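Hook Work

1.

Hülya Türkmen got to Plovcombe at ten to six, hair wet, one shoe untied. Igor Holub already at the leader arms. Coffee on the floor, where it was going to get kicked.

"How many."

"Forty-three good ones."

"Out of?"

He didn't answer that. He squeezed the left handle and over on the table the left fingers opened, yellow, patient. Closed again.

Seventy by noon. That was what Tallora wanted, seventy clean handovers, left hand to right hand, wire hook, no drops, no do-overs in the middle. Then the thing would go off and train and either it would hang things on a rail for them or it wouldn't. June already. The contract said June.

She tied the shoe.

"You look terrible," she said.

"I've been a robot since midnight."

2.

Her turn. Handles still warm from him, ugh. She rolled her shoulders, put her thumbs through the loops, looked at the screens and not at the table. First thing Jabłońska had taught her, back when Jabłońska still ran the night shift. Look where it looks. If you peek over the top with your own eyes you know things the arm doesn't know, and then you teach it to be psychic, and it isn't psychic, it just misses.

Pedal down. Recording.

Left arm to the hook. Squeeze. Lift. Slow, but not too slow, because slow was its own problem. Last week they threw out a whole afternoon of Igor's because he'd stopped to think in every single one, and the policy learned to stop and think too. Hung there over the table for a minute at a time. Like a man who'd forgotten why he came into the kitchen.

Right arm coming in.

Fingers open. Nearly. Nearly.

She breathed out and the left hand dipped a quarter inch, because her own hand had.

"Don't breathe," said Igor, from the floor. He was lying on the floor now.

"Shut up."

Right fingers around the loop. Squeeze. Left opens. There was half a second where both of them had it and she could feel nothing, no tug, nothing in the handles at all, you just had to believe the picture. Then the left backed off and the hook stayed up in the right.

Pedal.

"Forty-four," she said.

3.

By nine they were at fifty-eight and not speaking much. Dropped two. Igor bumped one wrist into the other and both of them made the same noise, a kind of hiss, like you'd make over a child's knee.

He kept the bump in the bad folder. She wanted it.

"Why would you want it."

"Becuase it recovers. You bumped and then you fixed it. It should see somebody fix it."

"Plarkano says clean ones only."

"Plarkano sells arms. Plarkano doesn't have to sit here."

He rubbed his eyes. Outside a truck was backing up, beep beep beep. He had a theory that the arms moved differently depending on who was driving, not just faster or slower, differently, and that if you ran the finished policy long enough you'd see it. A bit of wrist that was hers. That little hesitation, his. He'd told her at the Christmas thing, three beers in, and she'd laughed at him and then thought about it for six months.

More than 200 bad ones in the folder. All those little failures with their names on.

"Mine next," he said. "Move."

She moved. Sat beside him with her knees up, watching the left wrist view on the laptop while he brought the second arm down, and down, and in.

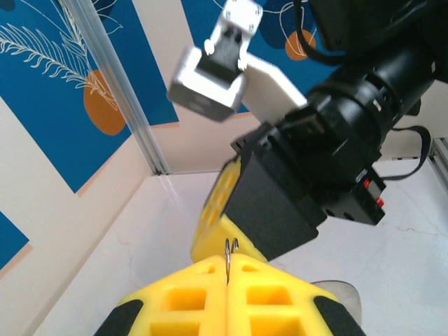
4.

Seventy, at eleven thirty-five. Igor put both hands flat on his own head and left them there.

They should have gone home. She said let's just try it, the old checkpoint plus whatever the overnight run had got from the first batch. He said it wouldn't work. She said I know. He was already typing.

They stood back. Felt odd, the leader arms limp on their stand and nobody's thumbs in the loops.

Left arm went to the hook. Squeezed. Lifted. Fine, okay, it could always do that part. Right arm came in from its side, at that slant, a bit high, and opened.

And then the left hand dipped. A quarter inch. Came back up.

Neither of them said anything.

"Was that," said Igor.

"Don't."

"That was you. You breathed."

The right fingers closed on the loop. She had her hand over her mouth, she noticed, she was holding her breath now, about four hours too late for it to do any good. The arms waited there together, both gripping.

"Let go," she told the left one, quietly. "Go on. Let go."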